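4 min read

Cornel Matei did not want to be interviewed about the robotics club. He agreed to talk about it, which he regards as a different thing, and he asked that I not use the word "revolution" anywhere.

Matei teaches the two-arm elective at Killell, a technical school with 500 students and a habit of putting its newest equipment in the brochure before anyone has learned to run it. The elective began last October. It has 11 students, meets after regular classes, and is working toward the tabletop round at Verstead, where student teams get a set of household objects and a time limit and have to put things where the judges say.

I went in doubtful, and I told him so. I have sat through enough school demo days to know the routine: a machine waves, parents clap, and a child reads a paragraph about the future from an index card.

"I've been to those," Matei said. "I've organized those. The waving is a recording. You press play."

So is this any different? He took a while over that.

"Some of it. The students drive the arms themselves for the practice runs, and those runs get saved, and then they train on them. Then the arms try it alone and we find out how sloppy the driving was. It's usually sloppy."

The task this term is sorting. Colored plates, a mat, a few pieces of food or things that look like food. Each object has a plate it belongs on, and the arms have to get it there without knocking into each other. It sounds like something for a preschooler, and I said that too.

"A preschooler would beat us," he said. "By a lot. I tell them that the first day. A couple of kids drop the class right then, and I think that's fine."

I asked for a success rate, expecting a dodge. He gave me a number, with conditions attached. In the last block of tests before my visit the arms ran the full sort 71 times on their own and finished it 40 times. Those were all at the same table, with the same lights on and the same objects the students had trained with. When someone swapped in a different set of plates, he stopped the test early.

"You can print the 40," he said. "Print the plates too."

Killell's own newsletter, dated 11th September, says the students have "taught robots to see and think." I read him the line over the phone afterward. He groaned.

"I didn't write that. They've taught a pair of arms to move an object to a plate, slightly better than half the time. If a student wrote 'see and think' in a lab report I'd hand it back."

There is also the matter of money. The arms came through a grant from Skinerska, a regional parts supplier that hires out of the school, and it would be naive to think the company expects nothing in return. Matei doesn't pretend otherwise. The grant runs two years. After that the school pays for repairs, and the price of a replacement gripper is, in his words, "a field trip." He has asked who covers it and has not had an answer he could write down.

What do the students get? This was the part of our talk where I expected the brochure to come out, and it mostly stayed in the drawer. He says they learn to write down what they changed. They learn that moving the mat a little can wreck an afternoon. One team, which calls itself Kramer for reasons no one would explain to me, spent three weeks blaming the software for missed grabs before someone checked whether the table had been put back in the same spot. It hadn't.

"That's a real lesson," he said. "I'd like it to cost less than it does."

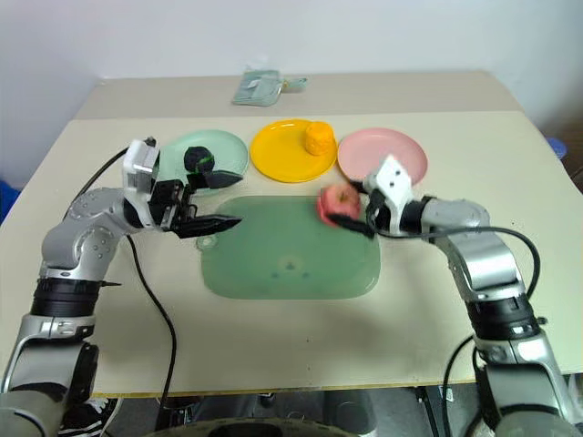 The right gripper at the apple during table work at Killell. The plates are set out behind the mat.

I pushed him on whether a cheaper class would teach the same habits. A bench, some motors, a box of sensors. He half agreed. He taught that class for years and says the kids in it learned more electronics than these ones will. What they didn't get was a machine that fails in ways the teacher can't predict either.

"With the old kits I always knew the answer. I'd walk over and wait for them to find the loose wire. Now they call me over and I'm standing there with them, and I don't know. Some of them hate that. The parents hate it more."

He would not guess how the team will place at Verstead. The organizers supply the objects, and nobody at Killell has handled them. Given what happened with the other plates, I wouldn't put money on it, and when I said as much he didn't argue. He did ask me to come back for the round and write up the result whichever way it goes. I said I would.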